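## Vajilla de uso diario en Pornik: criterios de selección y reposición

Conceição Bragança gestiona desde hace dos años el menaje de los comedores de Pornik. La conversación tuvo lugar un miércoles, después del servicio de mediodía, y se centró en un asunto que ella considera mal documentado: cómo se combinan piezas de procedencia distinta sin que el almacén se vuelva inmanejable.

El inventario actual suma 332 piezas. «De esas, 40 están en reserva y no salen a mesa salvo rotura», explica. El resto circula a diario entre dos salas. La clasificación no se hace por color ni por proveedor. Se hace por diámetro exterior y por altura de apilado, que son los datos que determinan cuántas unidades caben en cada balda.

Los platos redondos ocupan las baldas bajas. Bragança prefiere los decorados a los lisos para las mesas claras: «Un plato turquesa con motas amarillas se localiza enseguida sobre un tablero crema. Uno blanco, no. En la recogida eso se nota – el plato blanco es el que se queda olvidado». 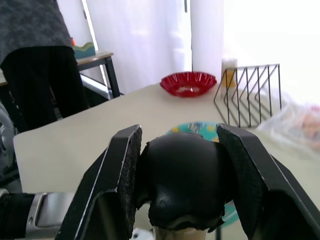 Los cuencos plantean otro problema. Los de borde ondulado, en forma de flor, gustan en sala, pero apilan peor que los de borde recto y exigen más cuidado en el lavado. «El pliegue retiene restos. Hay que pasar el cepillo por dentro de cada onda y aclarar boca abajo», indica. En Pornik los cuencos rojos de plástico se destinan a fruta cortada y a pan, nunca a líquidos calientes. Se apilan de seis en seis como máximo.

Edileuza Guerra, responsable del lavado, interviene en este punto para matizar el criterio de retirada. Una pieza de plástico se da de baja cuando el fondo presenta rayas que se perciben con la uña. El cambio de tono no basta. «Los fondos claros se manchan con el tomate y la gente quiere tirarlos. Si la superficie está lisa, la pieza sigue», afirma.

La reposición se pide a Bramberg una vez por trimestre. El último pedido, de noviembre, se cerró en 460 euros e incluía tapas, bandejas y un juego de platos hondos que llegó con un diámetro distinto del catálogo. Se devolvió la mitad. Bragança mide ahora la primera unidad de cada caja antes de firmar el albarán.

Sobre las mesas es más escueta. Tablero liso, tono crudo, canto sin moldura. «La moldura acumula. El tablero liso se limpia de una pasada, del fondo hacia delante, y se seca con paño aparte». No usa mantel en ninguna de las dos salas. Los individuales se probaron durante un mes y se descartaron por el tiempo de lavado.

Queda pendiente el etiquetado de las baldas altas, que sigue hecho a mano y con dos numeraciones superpuestas. Guerra propone conservar la antigua. Bragança, la nueva.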